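Istex Returns Floor – Questions from Staff About the New Picking Arms

Updated 17 September 2019

Thank you to everybody who dropped a card in the box by the break room or stopped one of us in the hallway. We received far more questions than we expected, and we have tried to answer the ones that came up again and again. If yours is missing, please keep asking!

Is my job going away?

No. All 196 people on the returns floor have a place in the plan, and nobody's hours or pay will drop when the arms arrive. What will change is the mix of your day. The arms from Vasiliu will take over lifting small parcels out of the low bins, so there will be a good deal less bending, and more time for checking, repacking and sorting out the odd cases that need a person's judgment.

What will I be doing during the practice period?

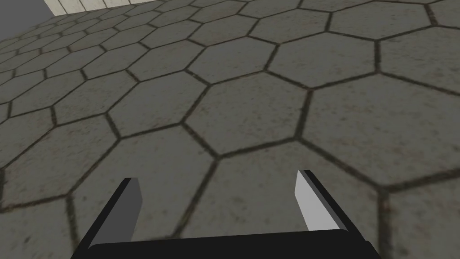 Practice starts at the screen, in Clerka, the simulator we use for training, and you will have a seat there long before you stand next to a real arm. You steer the gripper from a view just behind it, with its two fingers open over a floor of six-sided stone tiles and nothing to pick up yet. A few of you have asked why it doesn't look like our building, and the answer is simply that we kept the floor that came with the program. Take your time getting used to the view – it feels strange at first to look down past the fingers, and most people settle into it after a session or so.

Do I need to be good with computers?

Not at all. If you can use the label station, you can use this. Sessions last 30 minutes, in groups of 2, so there is always somebody beside you to talk things over with. They are paid time and are scheduled inside your shift.

What are the first exercises?

We keep them short, and you may repeat any of them as often as you like.

1. Log in with your badge number and choose the training floor.

2. Open and close the fingers a few times until the controls feel natural in your hand.

3. Bring the gripper to rest over the bare tiles, fingers wide apart, and hold it steady there.

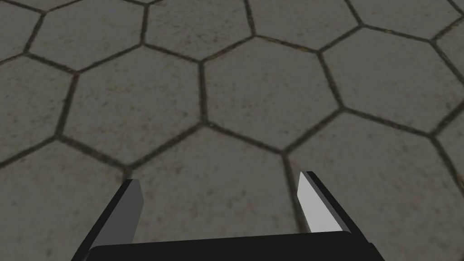 4. Call up a practice parcel, pick it up gently and set it back down.

Who do I go to if something worries me?

Your shift lead first, please, or the trainers from Astalent, who will be on site through February. You can stop an exercise whenever you want to, and no scores are kept or passed along to your supervisor.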